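Sorting Table

Ottó Fekete put the tape down on a Monday, before the shop opened. He used the blue kind that comes up without leaving glue. He ran the long strips by eye, and when one went crooked he let it go crooked. By the time the bus went past at eight he had a grid on the table and a stiff back.

Then he set the tray on it and went to find his glasses.

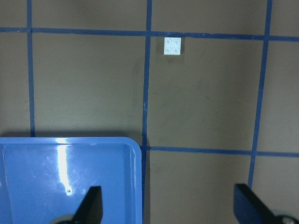
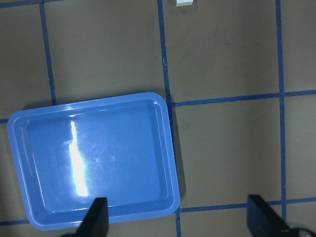
The table at Folluria, with the blue tray on the tape.

The shop was called Folluria and it sold used toys. His sister had owned it for most of her life and now he owned it, along with the lease and a back room full of boxes. He had driven a delivery truck for Droneck until his knees quit. He knew how to load a truck so that the last stop went in first. He did not know much about toys.

What he had to deal with first was the Szilágyi order. A woman named Szilágyi had written to his sister in the spring, asking to buy back a building set she had sold to the shop when her son left home. The son had a daughter now. It was a harbor set made by Pavenero, a company long out of business, and the booklet said it had 1810 pieces. His sister had written back and said yes, of course, she still had it.

She did still have it. She had it in 12 boxes, mixed in with everything else.

Ottó found her letter in the desk drawer, a carbon copy, with the price written at the bottom. She had charged the woman 80, the same as she had paid. He read it twice and put it back.

So he taped the table. Each cell got a kind of piece. Plates went along the top, roof tiles to the right, wheels and hinges and anything with a clip down by his elbow. The tray was for whatever he had just poured out of a box. He would fill it, pick through it until it was empty, and fill it again. When a cell got too full to see the table through, he swept it into a bag and wrote on the bag.

It was slow work. The white bricks were the worst. There were three different whites, one of them gone a little yellow, and only one belonged to the harbor. He took them over to the window to be sure. After the first week he stopped needing the window.

Customers came in and he left the back door propped so he could hear the bell. A boy bought a train with no caboose. A man wanted to know what had happened to the lady who used to be there, and Ottó told him, and the man stood for a while holding his hat and then bought a puzzle he didn't look at.

In the evenings he counted. He kept the number on a pad next to the phone. When he got to 537 he called Mrs. Szilágyi, who had not heard from the shop in months and had figured the whole thing was off.

"I have the lighthouse," he told her. "All of it, I think. And most of the pier."

"Is your sister there?" she asked.

He said she wasn't. He said she had died in the summer, and that he was her brother and was doing the sorting now.

The line was quiet. Then Mrs. Szilágyi said, "She told me there was a crane. My son loved the crane."

"I haven't come to the crane yet," Ottó said.

"Well," she said. "There's no rush."

He went back and poured out another box. Most of it was castle. He put the castle pieces in a bag for later and found two that belonged to the pier, and a button, and a folded note in his sister's handwriting that said only *hinges, ask Ottó*. He had no idea what she had wanted to ask him. He tried to think of a time he had known anything about hinges. There had been a cupboard once, in their mother's kitchen. He had fixed it with the wrong screws and it had stayed fixed — that was all he could come up with.

He put the note in his shirt pocket.

The crane came out of the ninth box, in four parts, with the string still wound on the drum. He set the parts in the cell nearest the lamp and did not bag them. One of the strips had started to lift at the end where his sleeve kept rubbing it. He pressed it down with his thumb and it came up again, so he tore a new piece and laid it over the old one.

Then the bell rang, and he went out front to see who it was.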